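We use cookies to remember your settings and count visits. By staying on this page you accept them. Accept | Manage

Scratch cures, and why I've stopped believing most of them
Posted in September by the Household Desk

Every few weeks another reader sends in a cure for scratched tabletops. Rub it with a walnut. Rub it with mayonnaise, toothpaste, cigarette ash, the inside of a banana peel. I've tried more of these than I care to admit, and my opinion of them has gone steadily down.

The walnut works a little on raw or oiled wood, where the nut oil darkens a pale scratch for a while. On a sealed top it does nothing except make the table smell like a bakery. Come back on Friday and the scratch will be right where you left it.

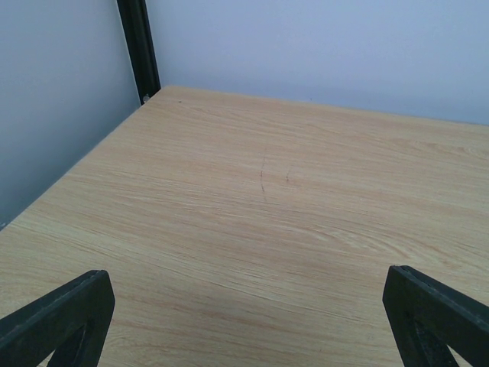

ZALLARBY, September — Before you buy anything, find out what you own. Plenty of tables sold as "wood" have a printed surface over board, and the grain is no proof either way, as printed grain has gotten very good. Look underneath, or at the edge where the top meets the apron. If the lines on top carry on down over the end, it may be solid. If there's a seam and a different pattern, you have veneer or laminate, and sanding is off the table for good.

Next, the fingernail. Drag it across the mark. If it doesn't catch, you may not have a scratch at all. A lot of dark lines are rubber or metal left behind by something dragged across, and they come off with dish soap, warm water and a soft cloth. Try that twice before you try anything stronger. I once spent a whole evening picking out a matching wax stick for a line that wiped away with a damp rag.

If the nail does catch, a wax filler stick is the dullest answer and the one I'd give. Buy it one shade lighter than you think. Press it in, level it with an old plastic card, buff. It won't be invisible, whatever the package says, and on a dining table you'll be doing it again next year.

Now the sprays. The Brito polish promises to "restore" the surface. What I got was a shine for around 10 days, then a film that held on to every fingerprint in the house. Grukgate's scratch pen is better, but the color marked oak looked like strong tea on my test board. Test under the table first. I know everyone says that and hardly anyone does it.

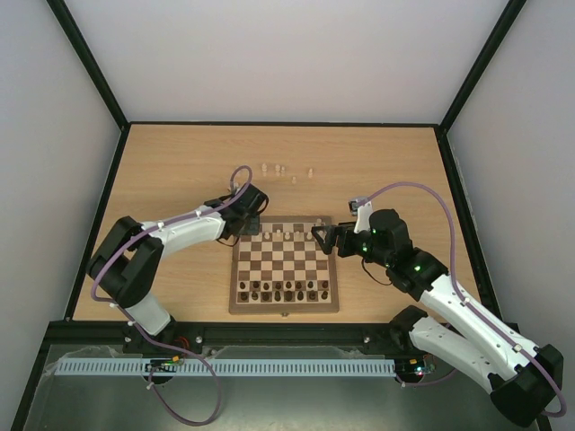

Prevention is where the tips get really silly. You don't need a glass top, and you don't need a quilted cover with a matching bag. You need felt pads on the bottom of anything that gets slid around — lamps, bowls, game boards, the napkin holder — and you need to replace them when they pack down. Grit gets stuck in old felt, and then the pad is doing the scratching. Peel it off, clean off the glue with a little rubbing alcohol on a swab (keep it away from the table finish), stick on a new one.

Wipe crumbs up with a damp cloth before you move anything. Skip the scrubby side of the sponge, including the kind that says it's safe.

As for mayonnaise, I'd keep it for sandwiches. It has been recommended to me for water rings too, and plain petroleum jelly left overnight did the same job with less smell.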